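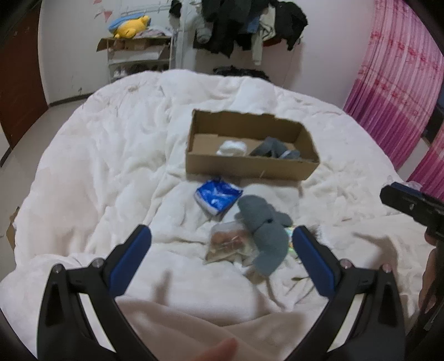
Snow measurements at Prastby: the April results

The last visit of the season to the Prastby snow field was made in April, and the numbers are now checked. Ľubica Šimek and Parisa Hassanpour measured the snow depth at 14 stakes, from the car park of the old Trimar station up to the ridge above Lake Binden. It took them two days, as the wind was strong on the first afternoon and they had to turn back at the ninth stake.

At the upper stakes the snow was 440 centimetres deep. Last year at the same time it was 500. The lower part of the field has also become thinner, and its edge has moved 40 metres up the slope. One year does not tell us much about the climate, and we ask readers to be careful with such a comparison. The winter was dry until February, and a good part of the snow came late and was still quite light when it was weighed.

What worries us more is the old ice under the snow. On the south side it was already visible in two places, grey and full of small stones, and in earlier years we saw this only in August. When the dark ice is open to the sun it melts faster than the snow.

The complete table, with the density values, will be printed in the next issue. Members who have older photographs of the south side, best with the Vaněk hut in them, are kindly asked to lend them to Parisa. She will copy them and send them back by post.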